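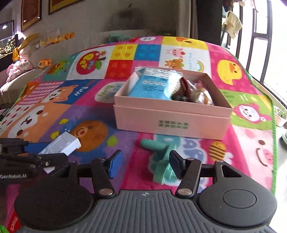 Page last changed: October, for the second printing

Chapter 14
The Floor of the Family Room

Every house has one surface where things come to rest, and in a house with a small child that surface is the floor. The kitchen has its counters and the hall has its hooks. The family room has a play mat, and by four in the afternoon the play mat has everything else.

Consider a gift box of snacks on a mat with a silicone toy lying in front of it. There are two owners in that arrangement, and at least one of them can't read the packet. The box is open, the lid has been tucked underneath as a base, and the toy is close enough to be swept in with the pastry by anyone tidying in a hurry. Most tidying is done in a hurry. This chapter is about what happens then, and how to end up with the toy in the toy bin and the pastry somewhere a toddler would need a ladder to reach.

You will remember from Chapter 13 that we sort by where a thing goes next, and that what a thing is comes second. On a shelf the two usually agree. On a floor they part company quickly. A box of snacks is food, but it's also a gift, a container, and in due course a very good garage for toy cars. A student in the Passide course once filed such a box under "furniture" and defended the choice for most of a page. We gave her half credit and have thought about it ever since.

The trouble with patterned mats

Printed mats are cheerful, washable and kind to knees. They are also excellent camouflage. Put a small bright object on squares of letters, blocks and cartoon animals and the eye slides right over it. Pale things do a little better, though only until they land on a white square. The foot, of course, finds all of them.

For this reason the Palamarchuk method, which you will meet properly on page 207, starts at one edge of the mat and works across it in strips, the way you would mow a lawn. It's dull. It also catches the small white plastic thing that has been lying there since lunch and that everyone in the house believes belongs to a charger.

Open food first

Whatever order you choose for the rest, food leaves the floor before anything else does. Wrapped food counts. Clear plastic and a pleated paper liner are no obstacle to a determined two-year-old, and they are themselves the next thing to go in the mouth. Lift the whole box from underneath. If the lid is serving as the base, hold both pieces together, or you will be left with an armful of lid and a mat full of snacks.

Anything made for chewing comes next and goes to the sink, whether or not it looks clean. After that you may take the rest in any order you like. Readers who used the Gener workbook will have learned to do books before blocks. There's no harm in it, but we have never found much good in it either.

What you will do in this chapter

Section 14.1 covers the strip method and its shortcuts, including the one everybody takes. Section 14.2 deals with boxes that are too pretty to throw away, a problem that has defeated stronger people than you. Section 14.3 turns to small parts and the jar in which they should live. The long exercise at the end uses the Zonier floor plan on page 200, so keep a finger there.

Before you go on

Find a floor. Your own will do, and please don't clean it first. Write down each thing you would have to pick up before you could vacuum, and beside it the name of the room it goes to next. Where you can't name a room, write "kitchen drawer" and carry on to 14.1. We'll come back to the drawer in Chapter 15, when you are feeling stronger.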